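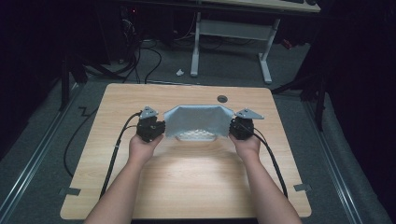 Guline, the household textile company based in Dirnosden, will begin taking back used home fabrics at all 14 of its stores on 21st May. The program covers towels, sheets, pillowcases, napkins, tablecloths and other household cloth, whether or not it was bought from Guline. Plain pieces such as the light gray-blue cloth held over the wooden tabletop are the kind the company most wants to receive, as solid colors can be sorted by shade and spun again without new dye. Patterned and printed fabrics will also be accepted and will go into a separate stream for padding and insulation.

Customers can bring items to the service desk during normal store hours. There is no charge and no receipt is needed. Each full bag earns a store credit that can be used on anything except gift cards and custom curtains. Bags are available at the desk or customers may use their own.

The launch follows a trial that started in January at the Chauke store, the oldest in the chain. Shoppers there filled 250 bags during the trial, well above what the company had planned for. The store had set aside one corner of its stockroom and had to give up most of the second by the time the trial closed.

"We thought people would bring us old bath towels and that would be it," said Yufang Lü, head of product at Guline. "What we got was a lot of bedding, and a surprising amount of it was still in good shape. That changed our plans. We added a resale step that was never in the first version."

Under the revised plan, everything that comes in is sorted into three groups. Pieces that are clean, whole and free of heavy stains are washed and sold at a reduced price in the stores. Worn pieces made mostly of cotton or linen are sent to the Findberg mill, where they are cut, shredded and blended with new fiber. Everything else goes to a processor that makes stuffing for moving blankets and pet beds.
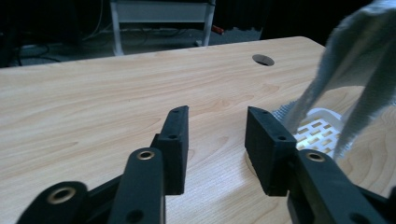
Sorting is done by hand at the company's warehouse in Dirnosden. Staff check the care label first, then the weave, then the condition of the edges and hems. Labels are often missing or faded on older pieces – in those cases the sorter decides by feel and sets aside anything doubtful for a second check. Guline has hired 13 people for this work and expects to keep the team at that size through the first year.

The Findberg mill has been spinning cotton yarn for the company for several years. For the take-back program it has put one of its older lines back into use and fitted it for shorter fibers, which are what shredding produces. The first yarn from the line was woven into a dish towel with 47 percent recovered cotton. The towel comes in gray, oatmeal and pale blue and will be sold in all stores from the opening day of the program.

"Recovered fiber is short and it breaks easily, so you have to run it slower," said Lihua Xu, production manager at the mill. "We could go higher on the percentage, but the towel would start to shed in the wash. We stopped where the cloth still held up after repeated laundering. A heavier weave may let us raise it later."

The company is asking customers to wash and fully dry everything before drop-off. Damp fabric can develop mildew inside a closed bag and spoil the rest of the contents. Small holes, loose threads and missing buttons are fine. Items with paint, motor oil or glue on them can't be accepted, and neither can pillows, comforters, rugs, mattress pads or clothing.

Store credit is issued at the desk when the bag is handed over and is valid for one year. There is a limit of two bags per visit. Hotels, schools and other organizations with larger amounts should contact the warehouse ahead of time to arrange a delivery slot. Credit isn't offered on bulk deliveries, but Guline will provide a written record of the weight received.

A full list of accepted items, along with store addresses and hours, is posted at each service desk.

About Guline
Guline designs and sells bedding, towels, table linens and curtains. The company runs its own stores and a warehouse in Dirnosden, and works with the Findberg mill on yarn and woven goods.

Press contact
Guline Press Office, Dirnosden
Samples of the new dish towel are available to members of the press on request.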